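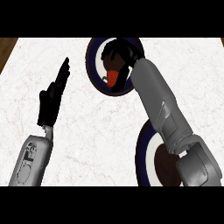

3.2 Why people pick veined surfaces

I should admit that I came to kitchen surfaces sideways. My first project was on how families in Bremero talk about cleaning, and the tabletops kept sneaking into the interviews whether I asked about them or not. People wanted to tell me where they got theirs, what it cost, what their mother thought of it! So I started writing it all down. The look that came up most was pale marble with thin veins, much like the top in Figure 3, where the faint reddish-brown and gray lines run every which way over a mostly white ground. My interviewees had wonderful words for those lines (rivers, cracks, "the map") and they disagreed a lot on whether more of them was better.

The survey went out to 1154 households and I got 204 usable replies back, which I was pretty happy with given how long the thing was. Of those, 96 came from Osei and the rest from Bremero. I had expected the two towns to look alike. They didn't. In Osei, people mostly talked about stains – lemon juice, red wine, the ring under the oil bottle – and they were quite relaxed about them. In Bremero, a stain was something you apologized to guests for.

Selina Pichler did the second round of interviews in September and pushed me to ask about veins and stains together. I'm glad she did. Several people told her they had picked a busy pattern so that marks would get lost in it, and then found that they knew every line by heart and spotted a new mark right away. One man in Osei traced a coffee spill for her with his finger while he told the story of the morning it happened.

Figure 3. White marble tabletop with fine veining, computer rendering.

I don't want to lean too hard on the Lutero replies to the pilot form, which were worded differently and are left out of the totals. They do hint that renters care less about pattern than owners do, and I come back to that in section 3.3.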